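How to keep an oval wood table clean when it stands on marble floor?
Home Help Board > Living room > Cleaning and care
Posted Mar 21, 2026

Sellico
Hello all. In September we moved to a flat with polished marble floor, gray and white, very shiny. We bought an oval wooden table in a light honey color. The seller told me the finish is oil, not lacquer, but I have no paper for it.
My problem is the small things that stay on the table all day. My daughter puts her bottles of lotion and hand cream there, also plant cuttings from the balcony. After some weeks I found two pale rings and one greenish mark. I wiped with the same spray I use for the kitchen and now this part looks dull when the lamp is on.
Two things I would like to know. How can I remove the rings without sanding the complete top? And is it safe to oil the table in its place, or will the oil make stains on the marble? The table is heavy and I do not want to drag it to another room.

Gallagher
Don't use kitchen spray on oiled wood. Use a damp cloth and dry it after. For rings I put mayonnaise overnight, it worked for my mother's sideboard. Marble I don't know.

Drorar
I have almost the same combination at home, so I write a bit longer.
First be sure that it is really oil. Put one drop of water in a place that is not so visible and wait ten minutes. If the wood becomes darker under the drop, it is oil or wax with not much protection left. If the drop stays round and nothing changes, it can be lacquer, or the oil is still good. In the second case ask the shop before you rub anything.
For pale rings on oiled wood I take a fine pad, 400 grit, and go very lightly, always along the grain. Do not start with 200, it leaves scratches that you will see in the evening light. The dull area from the spray you can treat the same way. After this, clean the dust and put a thin coat of oil with a cotton cloth. Wait 17 minutes (my can says 15 to 20) and wipe everything off. If the wood feels sticky, you left too much.
About the marble: yes, oil can go into it, also when it is polished. I lay an old bed sheet and on top of it a plastic film, much wider than the table. The oil cloths must dry flat outside before you throw them away, they can catch fire if you leave them in a ball.
For every day, leave the top almost empty and give the bottles a small tray. Leaves I also take away the same evening, the green mark comes from them.

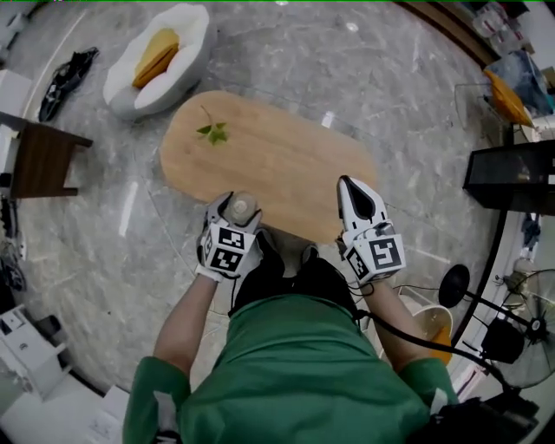 Oval table in light wood on gray and white marble, with a small bottle at the near edge and a green sprig at the far end.

Skestico
I agree with Drorar, only the mayonnaise I would not try on light wood – on mine it left a darker circle than before. For the floor, use a neutral stone soap and no vinegar.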